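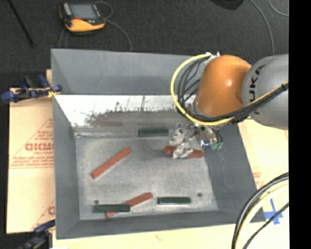
灰色の箱の中で赤いブロックにグリッパを寄せるロボットアーム。箱には赤と濃緑の細長いブロックが入っている。

トレレン法(トレレンほう、英: Trelen method)は、箱の中に不規則に置かれた細長い物体をロボットアームで取り出すための、把持学習の手法である。物体を一つずつ見分けてから掴み方を計算する従来の手順を踏まず、カメラ画像の各画素に「ここを、この向きで挟んだら持ち上がるか」という見込みを直接割り当てる。教師となるのはロボット自身の成功と失敗の記録で、人手による正解付けをほとんど必要としない。名称は、最初に実装されたソフトウェア「Trelen」に由来する。

概要
箱からの取り出し(ビンピッキング)は産業用ロボットの古典的な課題であり、なかでも棒状の物体は難物として知られる。長手方向に沿って指を下ろせば挟めず、端を掴めば持ち上げる途中で傾く。二本が交差していれば、下の一本を引いたときに上の一本まで動いてしまう。トレレン法の面白さは、こうした事情を規則として一つも書き込まずに、試行の積み重ねだけから適切な掴み位置を引き出すところにある。

手法
箱の上方から得た画像を畳み込みニューラルネットワークに入力し、把持の見込みを表す地図を出力する。グリッパの向きは30度刻みで扱い、画像を回転させながら同じネットワークに繰り返し通す。平行に開閉する二本指では180度回した姿勢が同じ把持になるため、調べる向きは六通りで足りる。最も値の高い画素と向きが選ばれ、アームはその位置へ降りて指を閉じる。

成否の判定には、指の開き幅と、持ち上げ前後の画像の差分を併用する。開き幅だけでは箱の縁や隣の物体を挟んだ場合を区別できず、差分だけでは物体が転がった場合を成功と取り違える。この二重の判定によって、夜間の無人運転でも記録の質が保たれるようになった。地味な工夫ではあるが、後続の研究で最もよく引き継がれたのはこの部分である。

学習の進行
学習の初期には、アームは無作為に近い位置へ降り、空振りを重ねる。やがて孤立した物体の中央付近を、長手方向に対して90度の向きで挟むようになる。ここまでは比較的速い。見ごたえがあるのはその後で、重なった組に対し、上に載った物体を先に取る順序が現れる。順序についての報酬は与えられておらず、下の物体を狙うと失敗しやすいという経験だけから生じた振る舞いである。

壁際の物体では別の変化が見られる。指が壁に当たる向きは早くから避けられるようになるが、壁と平行に寄り添った物体は最後まで苦手なまま残る。

ルスビー課題
評価にはルスビー課題(Rusby task)と呼ばれる手順が広く使われる。形の同じ細長いブロックを2色用意して箱に入れ、空になるまで取り出しを続けるもので、途中で人が箱に触れてはならない。色は把持の難しさと無関係であるため、一方の色だけ成績が落ちれば、ネットワークが形ではなく色に頼っていることがわかる。簡素な道具立てでここまで診断できる点は、実に巧みである。

派生手法
オルホルム版(Olholm)は、見込みの低い画素しか残っていないときに、掴む代わりに物体を軽く押す動作を加えたものである。壁際の物体を中央へ寄せられるため、箱を空にする能力が大きく伸びた。ワウェル版(Waweru)は指先の触覚信号を入力に加え、閉じた直後の滑りを検出して掴み直す。両者を組み合わせる試みも行われているが、押す動作の最中に触覚信号をどう解釈するかについては定まった方法がない。

限界
光沢の強い物体や透明な物体では画像の差分が不安定になり、成否の判定が乱れる。また、ある箱で得た記録を深さの異なる箱にそのまま用いると、壁付近の把持が大きく崩れる。箱の形状を条件として与える拡張が進められており、2029年10月に共通の評価用データが公開される予定である。

関連項目
ビンピッキング
自己教師あり学習
把持計画
ルスビー課題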